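What Makes a Shadow?

Light travels in straight lines. When something solid gets in the way, the light can't go through it or bend around it. The dark place left behind is called a shadow.

Some shadows have sharp edges and some have soft ones. Try it with your hand, a lamp and a table. Hold your hand close to the table and look at the edge of the shadow. Then lift your hand toward the lamp. The shadow gets bigger and the edge gets blurry.

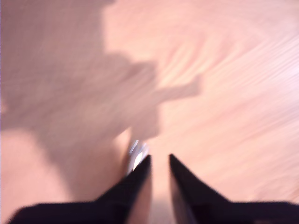

A soft gray shadow on light-colored wood. The grain still shows through it.

A shadow is not completely black, because light also bounces off the walls and ceiling. Some of that light lands inside the shadow, so you can still see what is under it.

If you turn on 2 lamps, you may get 2 shadows. Where they cross, the shadow is darker.

Words to know
Solid: firm, not a liquid or a gas
Grain: the lines you see in wood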